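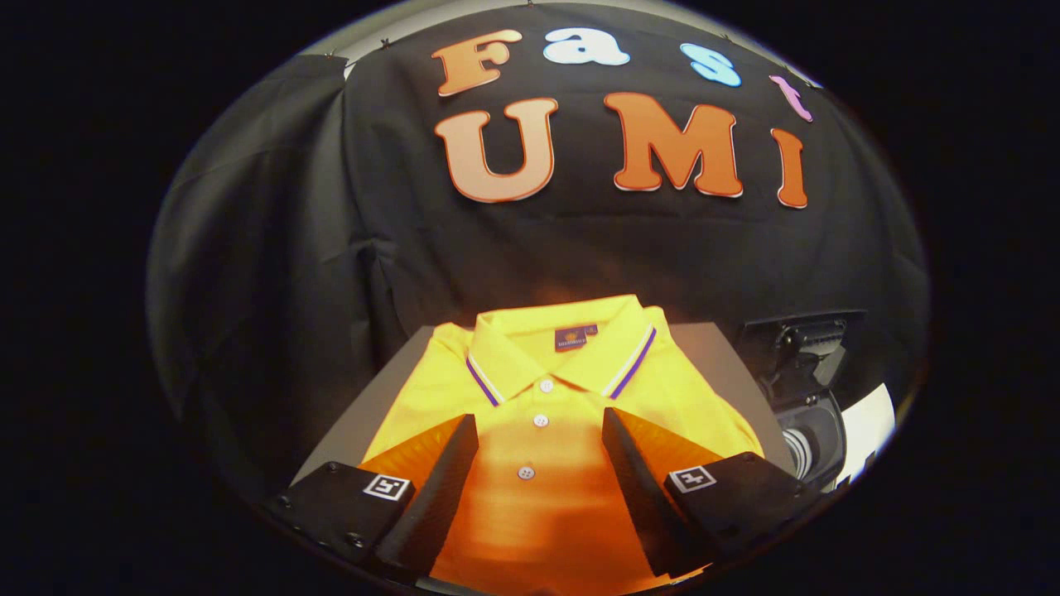 Hannelore Reisinger
Contributing writer, food and drink

March 2019

Cider first. Always cider first, says the guy pouring at Billwood, and he's already got the glass in my hand before I can say I came for the perry.

So, perry. Pears, pressed and fermented, dry as chalk if it's done right. Billwood does it right. The orchard sits up a gravel lane past the feed store, no sign to speak of, and you drive by it twice. I did anyway. 313 trees, most of them old seedling pears too bitter to eat. Bite one and your whole mouth shuts. Press it, wait, and you get something with a long clean finish and a smell like wet hay and honey.

They let it sit 9 months before anyone gets to taste. Tank, then bottle, then more waiting. The 2 bottlings on the counter right now are the plain one and the one they call Liderik, which spends its last stretch in old brandy barrels. Get the Liderik. Ten bucks more, worth it. Bit of smoke, bit of vanilla, none of that sticky caramel thing you get when somebody leaves a barrel too long.

Pruning was still going on when I stopped by. Ladders everywhere. Cold hands, bad coffee, good dog. They'll put you to work if you stand still, and I got a saw and a quick lesson: take out the crossing branches, leave the collar, don't get greedy. I got greedy. One tree on the east row is going to look a little strange this year, sorry.

Down the hill to Schwaiger next, which is a whole different deal. Bigger barn, gift shop, fudge. Don't let the fudge scare you off. The still cider in the plain green bottle is the one to ask for, it's not on the board. Sharp, a bit of funk, great with a hard cheese. Skip the cherry blend. Tastes like cough drops and I'm being nice.

Lunch: they'll do you a plate of ham, pickles and brown bread at the long tables. Mustard is house made and it bites. Cash only on the food side, cards for bottles, don't ask me why.

Last stop if you've still got a driver is Dremia, 10 minutes on, right where the road bends at the creek. Tiny. One room, one press, one very loud radio. They only make a sparkling perry and they run out every summer, so go before June or call ahead. Bubbles are fine and soft, pear skin up front, lemon at the end. I bought a case and drank more of it then I planned to on the porch that night.

Practical stuff. Wear boots, the lanes are mud till late spring. Eat breakfast. Tastings are small pours but there's a lot of them and perry sneaks up. Keep the bottles out of a hot car. And if Billwood offers you a raw pear off the cellar shelf, with a big smile, say no thank you.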